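Je devais retrouver Doaa Soliman à 14 heures, je suis arrivée en retard et trempée, et elle m'a tendu une tisane avant même que j'enlève mon manteau. « Mélisse et un peu de thym, buvez, on parlera après. » Ça donne le ton ! Doaa est herboriste de formation, elle formule des compléments pour une toute petite marque, Pleltum, et je lui écrivais depuis le mois de juin pour obtenir cet entretien (elle répond aux mails quand elle y pense, c'est-à-dire rarement).

Je voulais surtout parler de magnésium, parce que vous êtes très nombreuses à m'en parler dans les commentaires et que je m'y perds moi-même. Oxyde, citrate, bisglycinate, marin... « Le marin, c'est ce qu'on vend le mieux, parce que le mot fait rêver, me dit-elle en riant. Mais regardez l'étiquette : c'est souvent surtout de l'oxyde. Et l'oxyde, on l'absorbe mal. Les gens prennent ça trois semaines, ils ont le ventre en vrac et ils décident que le magnésium n'est pas pour eux. »

Chez Pleltum, elle a choisi le bisglycinate, plus cher, plus doux pour les intestins. Je lui demande si ça vaut vraiment la différence de prix. Elle hésite un peu. « Pour quelqu'un qui digère tout, le citrate fait très bien l'affaire. Je le dis aussi à nos clientes, et ça n'amuse pas toujours mes associés. »

On en vient aux doses. Son Sulham, la formule du soir, apporte 200 mg de magnésium par jour, en deux gélules. J'ai avoué que j'en prenais le double l'hiver dernier, en cumulant deux produits sans trop regarder. Elle a reposé sa tasse. « Ça, il faut arrêter. Vous additionnez un complément pour le sommeil, un autre pour le stress, une poudre pour le sport, et il y a du magnésium dans les trois. Prenez un papier, notez tout. Et si vous avez un souci aux reins ou un traitement en cours, vous passez par votre médecin ou votre pharmacien avant d'acheter quoi que ce soit. »

J'ai noté tout ça à toute vitesse, avec des abréviations que j'ai eu un mal fou à relire le soir — la prochaine fois j'enregistre.
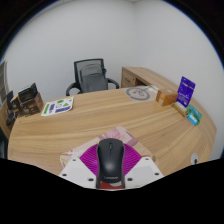 Afaf Nasrallah trouve, elle, qu'on parle beaucoup trop des gélules et pas assez de l'assiette, et que des lentilles, des amandes et un carré de chocolat noir devraient passer avant n'importe quel flacon. J'ai répété la chose à Doaa, en m'attendant à une petite défense de la maison. Pas du tout ! « Elle a raison. Je commence toujours par demander ce que les gens mangent au petit déjeuner. Très souvent, c'est un café et rien d'autre. »

Et les plantes, alors ? Là, elle devient intarissable. Elle travaille en ce moment sur une tisane, Yuan, avec de la passiflore et du tilleul, et elle en est à son cinquième essai. Les quatre premiers avaient, je cite, « un goût de foin mouillé ». Le cinquième, j'y ai eu droit : c'est franchement bon, un peu miellé, avec quelque chose d'amer à la fin qui me plaît bien. Elle veut encore baisser la passiflore.

Je lui ai demandé ce qu'elle prenait, elle. Presque rien, en fait : de la vitamine D l'hiver, Sulham par périodes, 5 semaines, puis une pause. « Je ne fais pas de cure de tout à chaque changement de saison. On n'est pas des chaudières. »

Côté pratique, parce que je sais que vous allez me le demander : la boîte de Sulham dure 40 jours, on la trouve sur leur site et à la boutique Prosach, où on m'a laissé sentir les tisanes en vrac. Yuan n'a pas encore de date de sortie. Doaa m'a promis un mail dès que la recette est arrêtée, donc je vous dis ça... un jour ou l'autre.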